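Unit 6 handout: Organising a public campaign for a change in the law

Read before the April seminar. Bring the coalition worksheet with you, filled in as far as you can.

6.1 What this unit covers

Unit 5 dealt with petitions and letter writing. This unit is concerned with what happens when several groups want the same legal change and have to decide how far they will work together. The running case is the Ekent campaign, which asked the regional assembly to let unmarried and same-sex partners be named as next of kin in hospital without a solicitor's letter. It is a small case and it took a long time, and the papers are nearly complete.

6.2 Coalitions and their members

A coalition is a group of organisations that agree on at least one aim and keep their own names, money and members. It differs from a merger, and it also differs from a list of supporters. A group that signs a statement has lent its name. A group in a coalition has agreed to do some of the work.

Ekent began with 14 organisations. They included two faith groups, a nurses' branch, a tenants' association and Skustus, a youth network that later did most of the door-knocking. Their reasons for joining were not the same. The nurses wanted a clear rule to follow at the ward desk. The tenants' association had a member who had been turned away from a bedside. Skustus saw the issue as one step towards equal treatment in general.
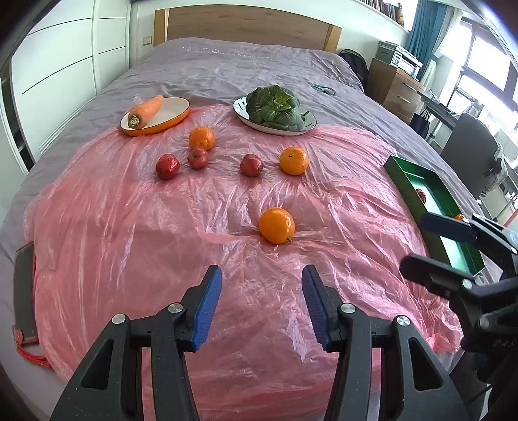 Torunn Granström, who chaired the early meetings, kept these reasons out of the founding statement. It had one sentence on the aim and one on who could speak to the press. Frøydis Rønning has argued that this was a mistake, and that the differences came back later when the assembly offered a weaker version of the rule. We will discuss her view in the seminar.

Terms to know:
Lead organisation – the member that holds the bank account and signs contracts.
Core ask – the single change the campaign will not drop.
Fallback – what members have agreed to accept if the core ask is refused.
Sign-off – the process by which members approve a public statement.

6.3 The rally

The rally was held outside the assembly building at midday, when members were walking between the morning and afternoon sittings. The stewards' sheet records 1025 people. The police gave no figure, and the local paper wrote "several hundred". When you meet a crowd figure in a source, note who counted and how. Stewards with clickers at the entrances will usually give a higher number than a reporter looking from the steps.

Jonatan Bakke ran the speakers' list. Each speaker had four minutes. He put people with direct experience first and elected members last, so that the politicians had to stay and listen if they wanted their turn. Two of them left anyway.

A small counter-protest stood on the other side of the square. Stewards had been told to keep a clear strip between the two crowds, to answer no questions and to pass any trouble to the police liaison. The briefing note is in the reader, page 57, and is worth copying for your own files.

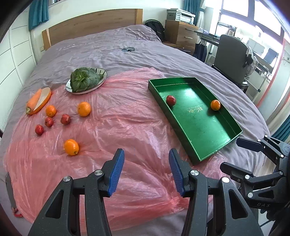
6.4 After the rally

Attendance does not change a vote by itself. In the fortnight that followed, Hedvig Hägglund arranged meetings with 20 assembly members. At each meeting there was one constituent, one person from the nurses' branch and a single page of text. She kept notes in three columns: what the member said, what the member asked for, and what was sent afterwards. The third column is the one most campaigns leave out.

The weaker version would have covered partners who had lived together for five years. Nine organisations wanted to take it. Five did not. As no fallback had been agreed, the coalition spent the best part of a month on the question – and the Nordin group left before it was settled.

6.5 Reading

Boström, Torbjørn, "Who signs off?", reader, section 3.
Rønning, Frøydis, "The cost of a short statement", reader, section 4.
The Gamormont papers, minutes 2 to 6 only. These cover a similar campaign which did agree a fallback at the start.

6.6 Questions for the seminar

Should a coalition state its members' different reasons in public?
When should a fallback be agreed, and who needs to know about it?
Which of Ekent's members had most to lose from accepting the weaker version?

Worksheets are collected at the end of the session. If you are going to be absent, leave yours in the tray outside the department office by noon the day before.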